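The rust bath is working its way through my toolbox

18 Jul 2022
by Leonidas Deligiannis
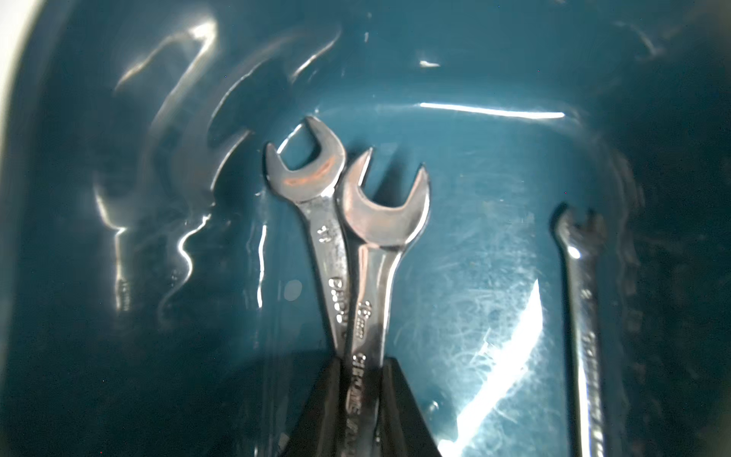

I've been at the old wrenches all weekend and I am having such a good time! They came in a coffee can from a yard sale in Prudcombe back in April (25 dollars for the lot, and I'd have paid more), and they've been sitting on my shelf looking sorry for themselves ever since. The 11 has an orange stain right inside the jaw. The 18mm is mostly just dull and brownish up there, and I love that big wide head on it.

My method is nothing fancy: a plastic tub, a few wrenches at a time, then a brass brush, an old towel and a drop of oil. Four hours went by before I thought about lunch. I have over 431 odds and ends left to sort, counting sockets, and I can't wait to get to the pliers. If you have a good trick for the inside of a ratchet, please leave it in the comments.

Recent posts
Sharpening my grandfather's chisels
A drawer for the Gumov sockets
7 jars of mystery screws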